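I have been keeping house plans for most of my adult life. I don't mean plans of houses I have lived in. I mean the ones printed in the back of old magazines, the leaflets from builders' offices, the sheets they hand you at a show home. There is a box file of them under the stairs and another in the spare room, and in October I finally sat down to sort them out.

The oldest are from Sasemby, where my aunt lived. The builder there offered the same house with the stairs on the left or the stairs on the right, and that was all the choice you got. She had the stairs on the left and always said the other people had done better out of it, as their landing got the morning light. I have both leaflets. I have looked at them side by side many times and I think she was right.

What I like about a plan is the walking about. You come in at the front door, you decide where the coats go, you find out that the bathroom opens straight on to the kitchen and you think no, I couldn't live with that. It costs nothing and you never have to paint anything. Định, who I worked with at Ercombe for years, does the same thing with railway timetables. He works out journeys he has no plan to make, including where he would have his lunch.

Doors are where most plans go wrong. The little quarter circle shows which way each one opens, and once you start looking at those you can't stop. Number 51 in our road has a bedroom door that opens against the wardrobe, and a bathroom door that hits the bedroom door if both are open. Somebody drew that and somebody else built it. A plan on paper also leaves out height and how a room feels when you stand in it, and I have never been good at filling that in.
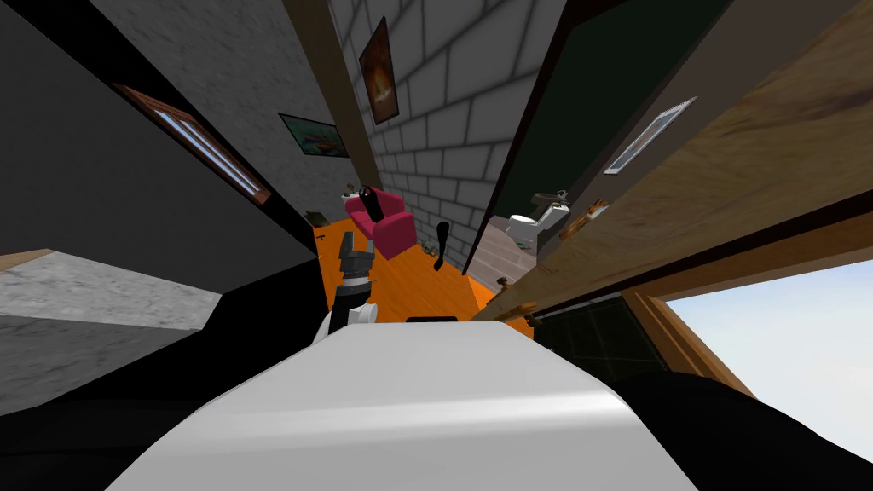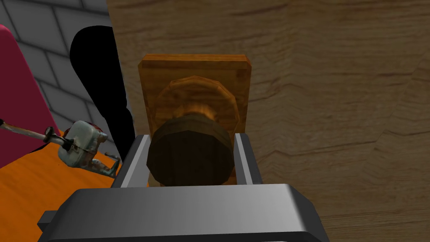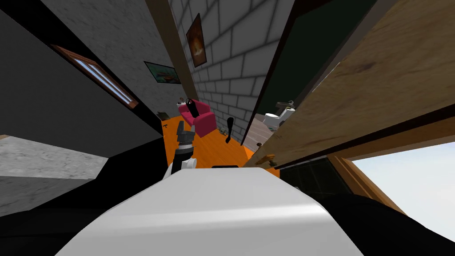 My own taste in layouts has changed. When I was younger I wanted everything open, one big room with the stairs coming down into it. Then we rented a place like that for a winter and I could hear the washing machine from every chair. Now I look for a proper hall and a kitchen with a door that shuts. I would also like a cupboard deep enough for an ironing board to go in without being put in sideways, and you would be surprised how few plans have one.

The sorting itself went slowly. I tried going by date first, but half of the sheets have no date on them. Then I tried going by number of bedrooms, which worked up to 4 and then fell apart, as builders will call anything a study. In the end I went by builder, and put the ones with no name in a separate folder. That folder is now the thickest one.

I threw some away — mostly doubles, and a few flats that were all corridor. I kept the bungalow called the Ellia, which I must have picked up at Ercombe, although I have no memory of doing it. It has a long narrow larder on the north side and a back porch with a bench drawn in. The bench is marked on the plan as "seat". I have never seen one built and I don't know whether anyone ever bought one. If you know of an Ellia still standing, please write to me, as I would very much like to know if the seat is there.

The box under the stairs is done. The one in the spare room will have to wait until I have bought more folders.

Contact | Copyright Châu and the author, all rights reserved | Back to top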